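Gripper comparison, folding task – minutes, June

Present: Keabetswe Mathebula (chair), Annatjie Shabalala (notes)

1. Previous actions
Controller firmware from Proralance installed on both arms. Closed.

2. Finger comparison
Shabalala reported 332 trials with the Kokeretti fingers and the same number with the Cha fingers, all on garments laid on the sofa. The Kokeretti set slipped less on thin knits. The Cha set was better at getting under a folded edge, but pushed the cushion down by up to 30 mm on approach.
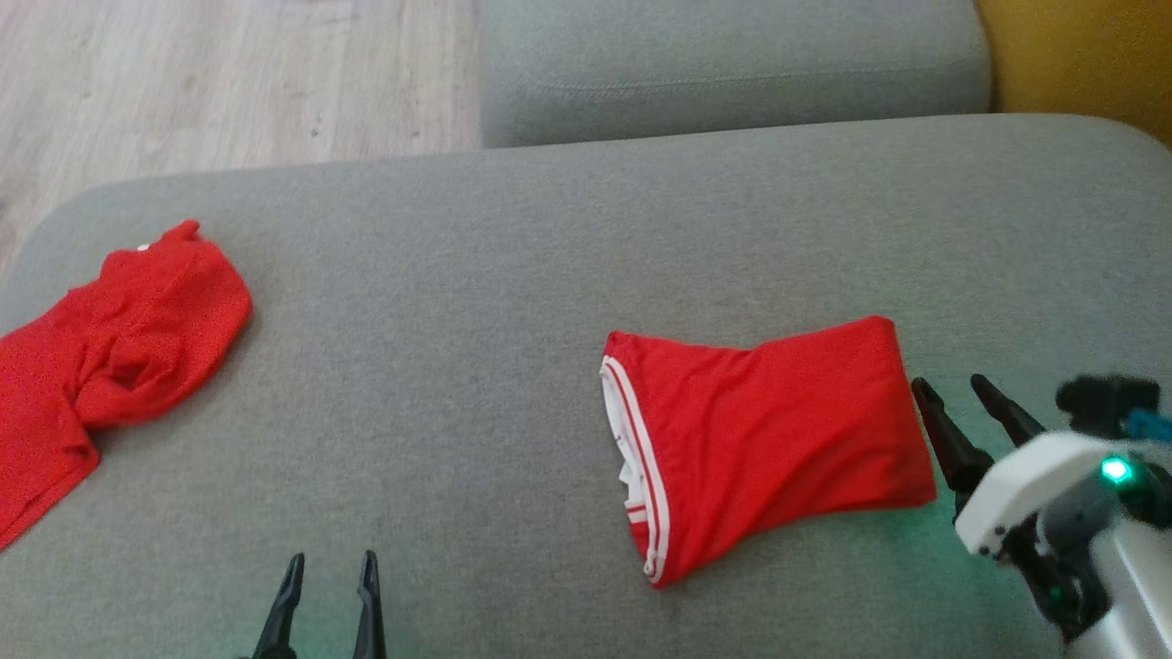
Mathebula asked whether the force limit had been the same for both sets. It had, except in the first session. Those trials will be rerun before any figures go to Sotance.

3. Head camera
Red on red remains the weakest case for segmentation – fold lines are lost in the darker creases. Exposure to be locked for the next block. No change to the mount.

4. Data
1,029 clips stored, labels pending. Shabalala to check the naming of left and right arm channels.

5. Actions
KM: rerun plan, force limit settings.
AS: exposure lock, channel names, 2 spare finger sets on order.

Meeting closed 3:40 p.m.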